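Chapter 14
Written Rules for Small Work Cells

Most accidents and most wasted hours in a small robot cell come from things that were never written down. One operator knows that the left arm must be parked before the right one moves. The next operator doesn't. This chapter covers the rules a cell needs before anyone runs a task on it, and how to keep those rules short enough to be read.

We begin with shared space. When two arms can reach the same spot, the rule sheet has to say which one has the right to enter and where the other one waits. A box or tray on the table should be treated as a zone of its own - one gripper inside, the other held clear of it. The Plaltitz rule sheet, used as the model in this chapter, puts this on its first line.

Next come cables, mounting and speed. Cables that run along a moving link need slack at every joint, and they should be checked at the start of each shift. Mounting bolts are checked on the same round. For tabletop work the Plaltitz sheet sets a top speed of 134 millimeters per second with a person at the table and 600 with the area closed off.

The last part of the chapter deals with changes. A rule sheet with no date and no owner soon stops being followed. Section 2 shows how the Lurkard shop rewrote its sheet in January and what it left out.

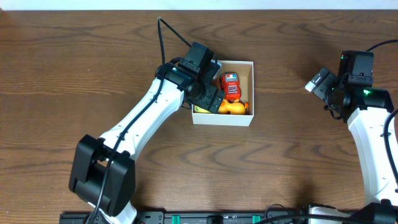
Hsiu-ying Huang would put the waiting position ahead of the right of way, on the grounds that an arm with no fixed place to wait will sooner or later wait in the wrong one.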